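Sealing a white marble worktop: how often?

kmajor
Joined the Pirkeck board in November
We have white marble with thin brownish and grey veins. The fitter put on one coat of impregnator and told us to repeat it yearly. Water now darkens the stone after ten minutes. Is that a fail?
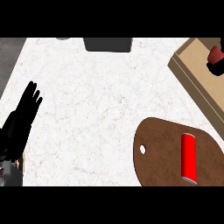 The finish is honed to 200 grit and the kitchen gets daily use.

b_kragh
Ten minutes is borderline. Put down a spoonful of water, cover it with a glass and check after 20. If the patch is dark, reseal. Ignore the calendar.

Chiamaka F
Disagree on the glass. It stops evaporation and makes every slab look bad. Leave it open.

b_kragh
Evaporation is the variable I want to remove. Otherwise a warm kitchen gives a false pass.

Sigrun_B
Neither test covers acid. Sealer slows staining, it does nothing for etching. Lemon, wine and soft fruit will dull calcite through any impregnator. Cut on a board and wipe up juice straight away.
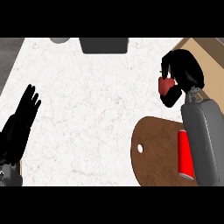
For etch marks on a honed finish, rub with a wet 200 pad, rinse, dry for a day, then seal. On polished stone you need to go up to 3,000, and I would pay someone.

kmajor
Which sealer? The shop has Plivine at 125 a litre.

Chiamaka F
Too dear. Any solvent-based one will do. Two thin coats, buff off before it hazes.

b_kragh
Agreed on that much.

kmajor
Will do the test on Tuesday, with and without the glass.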